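Spielball und Kartonhöhle im Test: Viel Spaß für wenig Material

Umevent verkauft unter dem Namen Ondcombe einen kleinen weichen Ball mit dazugehöriger Pappbox. Ziel des Spiels: Ball rein. Zweites Ziel des Spiels: Ball wieder raus. Ich habe beides ausgiebig verfolgt.

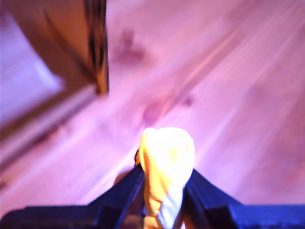
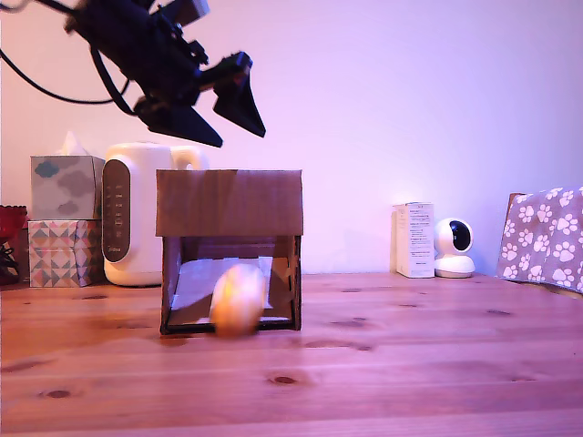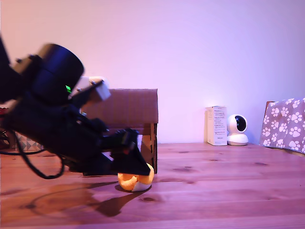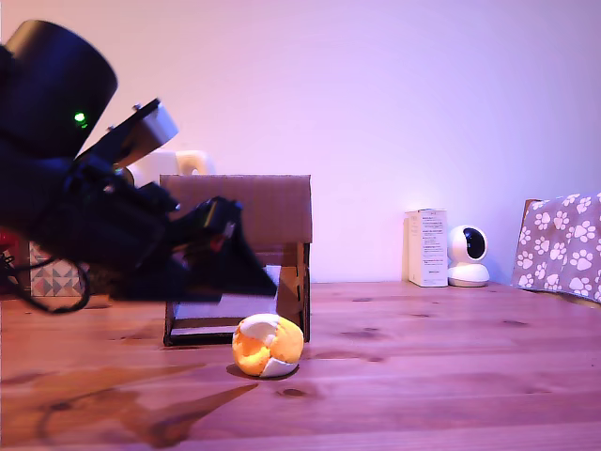

Von Kendra Friesen | 3. Juli 2019 | 5 Kommentare

Zuerst zur Box. Sie kommt flach an und wird nur gesteckt, Laschen in Schlitze, ganz ohne Kleber. Die Anleitung veranschlagt dafür 2 Minuten. Ich brauchte ungefähr 60, wobei ich eine Kaffeepause und ein längeres Selbstgespräch mitrechne. Steht das Ding erst einmal, dann steht es. Auf die Seite gelegt, mit der Öffnung nach vorn, gibt es ein ordentliches Tor ab, und ein Blatt weißes Papier als Einlage wertet die Immobilie spürbar auf.

Der Ball ist der bessere Teil der Lieferung. Gelb-orange mit Weiß, griffig und weich genug, dass man ihn kräftig drücken darf. Auf dem Holztisch rollt er bereitwillig, leider auch dorthin, wo man ihn nicht haben will. Im Juni lag er vier Tage hinter dem Sofa, was ihm nicht geschadet hat.

Weniger gelungen: der Preis des Nachfüllsets (zweite Box, kein zweiter Ball, wozu?) und das Beiheft, das auf Seite 1 von »Spielwelten« spricht. Es ist ein Karton. Der Konkurrent Skimier legt immerhin einen Stoffbeutel bei, dafür springt dessen Ball wie eine nasse Socke.

Die Pappkanten haben nach 281 Würfen (ich führe Strichliste, fragen Sie nicht) leicht gelitten, die Nähte am Ball gar nicht.

Pro: Ball, geringer Platzbedarf
Contra: Steckanleitung, Nachfüllset
Wertung: 4 von 5 Punkten, einer Abzug für »Spielwelten«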